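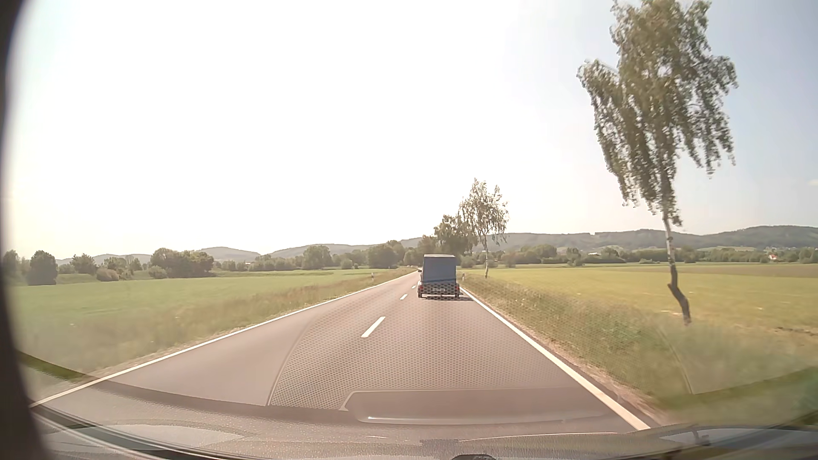

Geltora Seat Cushion Review: 1,123 Miles Later

Posted Nov 12, 2018 by Palesa Lekota

I drive for a living, more or less. I sell quilting fabric and notions to small shops, and my territory is the kind where one good customer is at the far end of a county and the next one is at the far end of the county after that. I love the work, I love the shop owners, and by this spring I had started to hate my car seat with a passion I usually save for polyester batting.

So I bought the Geltora. It's a gel-and-foam seat cushion with a cutout at the back for your tailbone, and I've now put 1,123 miles on it (I wrote down the odometer when it went in, because I knew I'd want to do this properly). I'm really happy with it! I also have some complaints, and I'll get to those.

What I was using before

First a folded bath towel, which slid. Then a donut pillow from the drugstore, which made me feel like I was perched on a bucket. Then a Mabaso memory foam wedge that my sister gave me, and that one deserves a fair word. The Mabaso is lovely for the first hour. It's soft, it has a pretty gray cover, and it weighs nothing. But by the second hour I had sunk straight through it and could feel the seat underneath, and when the car had been sitting out overnight in the cold it was as stiff as a cutting board until the heater got to it. I still have it. It lives on my sewing chair, where it does a fine job.

Out of the box

The Geltora comes rolled up in plastic and smells like a new shower curtain. I left it on the back porch for two days and that took care of most of it. The cover zips off along the back edge, and under it there's a foam base with a honeycomb gel layer sitting in a shallow well on top. The bottom of the cover has rubbery dots all over it. There's a strap too, with a plastic buckle, that is meant to go around the seat back. I tried it for one trip and took it off. The dots hold the cushion perfectly well on my cloth seats and the strap kept getting caught in the recline lever. On leather you might want it.

It's heavier than you'd expect. If you're planning to carry it in and out of the house, or into the bleachers, pick it up in a store first if you can.

You sit higher

This surprised me more than it should have. I'm short, so I liked it: I could see the end of my own hood for the first time since I bought the car. But you have to redo everything. Mirrors, seat height, steering wheel tilt, the distance to the pedals. I set off the first morning having changed nothing and had to pull into a feed store lot to sort it out. My husband is tall and his hair brushes the ceiling with the cushion in, so he throws it in the back when he borrows the car and I find it there under the groceries.

Do the adjusting in your driveway, and check that you can push the brake all the way down without your leg lifting off the cushion. The front edge is fairly thick. I had to slide my seat forward one notch to get it right, and after that it felt completely natural.

The long test

My longest regular run is out to Gralutcombe, 152 miles each way, and nearly all of it is two-lane through fields. It's a beautiful drive and a boring one. Once you get behind something slow you stay behind it, and you have plenty of time to think about your lower back! With the towel I used to stop at the halfway gas station and walk laps around the air pump. With the Mabaso I stopped a little past it. The first time I took the Geltora, I drove right by the station without thinking of it and only noticed when I saw the grain elevator at Grestmont, where the road bends.

I still stop, for the record. You should get out and move on a drive that long no matter what you're sitting on. But now I stop because I want a coffee, and I get out of the car like a normal person instead of unfolding in stages with one hand on the door.

The cutout is the part doing the work, I think. There's no pressure at all on the tailbone, and the ache I used to get down the outside of my right leg is mostly gone. Mostly. On a day with two long legs and a lot of lifting bolts of flannel in between, I still feel it by supper.

Hot days and cold days

I started using it in a hot stretch, and the gel does feel cool when you first sit down, for maybe the length of three songs. After that it's the temperature of you. It never got sweaty the way the foam one did, and I give the mesh cover a lot of credit for that. Do not leave it in direct sun in a parked car, though. I did that outside a shop for an entire afternoon of pattern catalogs, and it was like sitting on a griddle.

Now that it's cold, I can report that the gel stays soft. It's chilly for a few minutes and then fine. My seat heater does reach through it, slowly, so turn it on early. The little card in the box doesn't say anything about heated seats one way or the other. I use mine on low only, and I'd feel better if they'd print something about it.

Washing

The cover went through a cold gentle cycle and I hung it over the shower rod. It came out clean (there had been a mustard event) and didn't shrink, but getting it back on is a wrestling match. Put the foam in nose first, zip halfway, then reach in and push the gel flat with your palm before you close the rest. If you skip that you get a ridge down the middle and you will absolutely feel it.

The zipper pull is tiny and feels cheap. I've already added a loop of ribbon to mine so I can grip it.

What I don't like

The price, to begin with. I paid $85, and that's a lot for something to sit on. The smell, if you're sensitive to that kind of thing. The strap, as I said. And the cover only comes in black, which shows every thread, and I am a woman who sheds thread wherever she goes. I keep a lint roller in the door pocket now.

I also wish the cutout were a touch narrower. When I turn to look over my shoulder while backing up, one side of me dips into it. You get used to it.

Would I buy it again?

Yes, and I've been telling every shop owner who will listen, especially the ones who spend all day on a stool behind a cutting table. If your drives are short, I'd save the money and get the foam one. For the long empty roads I'm on every week, I wouldn't want to go back. I'll check in again after the winter and let you know whether the gel has flattened out any. So far it still springs right back when I press it with my thumb.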